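Vider l'armoire en plein mois d'août

2020-08-06

J'ai fini par m'occuper de l'armoire de la chambre. Je repoussais depuis décembre, et il a fallu un après-midi de pluie pour m'y mettre. Je voulais surtout savoir ce que je garde, ce que je vends et ce qui part à la collecte.

J'ai commencé par les pulls, le plus facile. Ceux qui boulochent aux coudes me servent encore à la maison. Les autres sont trop petits ou grattent trop, je ne les remettrai pas. J'en ai mis quatre en ligne sur Zaseo, sans grande illusion sur le prix. La dernière fois, pour un manteau en laine presque neuf, on m'avait proposé moins que les frais de port.

Les affaires d'hiver prennent plus de place que tout le reste. Chez moi l'armoire fait à peine un mètre de large, et il faut choisir entre les manteaux et le linge de lit.

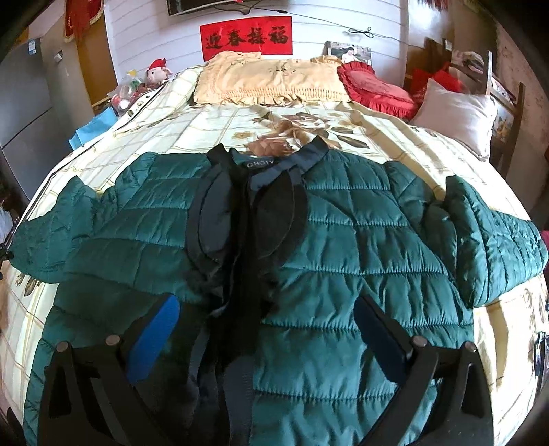
J'ai essayé les housses sous vide il y a deux ans. Pour les couettes synthétiques, ça va. Pour le duvet, je ne recommence pas : le garnissage était resté en paquets pendant des semaines. Maintenant je plie sans serrer, dans de grands sacs en coton, et je ferme toutes les fermetures avant de ranger. Les sacs viennent de Padlow, la boutique près de la gare, qui les vendait en fin de série.

Contre les mites, je mets du cèdre que je ponce un peu chaque année. La lavande n'a jamais rien donné chez moi.

Reste le carton de chaussures, que je n'ai pas ouvert. Il y a dedans une paire de bottes à ressemeler et le cordonnier est fermé jusqu'à la fin du mois. Je le remets donc en haut de l'armoire en attendant.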